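Ticket: suture module, wrist cam views
Opened by: Hrefna Stougaard, Stondavano skills lab
Status: open

Auto-tie keeps pausing, wants a human OK at every knot. Wrist cam views:
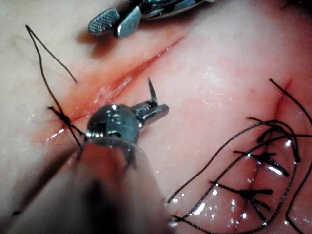 Black suture in all three.

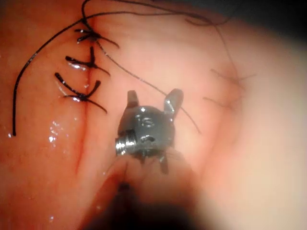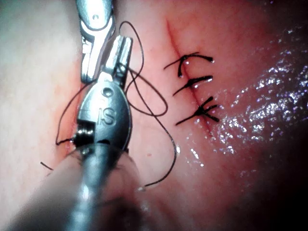

Restarted console, no change. Confirm prompt times out after 5 sec – techs cant leave the seat now, used to prep trays inbetween. 74 prompts last shift.

Preben Kragh: try timeout at 100. Will ask Plulov about batch confirm.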